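Net run rate when a side is bowled out early

**Habibur Weerakoon**

Our league uses 40-over matches and breaks ties on points by net run rate. Nemcombe were all out for 118 in 31.2 overs on Saturday. The scoring app divided by 31.2 and the league sheet divided by 40. Which one is right? We sit level on points with Arroyo, so it matters for third place.

## Replies

**Severino Moya**

The sheet. A side that is bowled out is charged its full quota, so the run rate for that innings is 118 / 40 = 2.95. The bowling side is credited with 40 overs as well. If a chasing team wins early with wickets in hand, use the overs it faced.

Also check how the app stores partial overs. 31.2 means 31 overs and 2 balls – as a decimal that is 31.333.
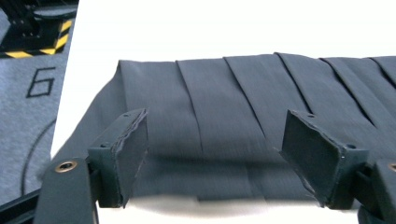 **Alun Craddock**

app is wrong, ours did the same in May. we just fix it by hand

**Baltasar Bustamante**

Agree with Severino, with two additions.

- Net run rate is total runs scored over total overs faced, minus total runs conceded over total overs bowled. Do not average the match figures.
- Rain-shortened games use the revised quota. If a match is cut to 25 overs and a side is out in 19, charge 25.

Abandoned games are normally left out, but read your own league rules on that – some differ.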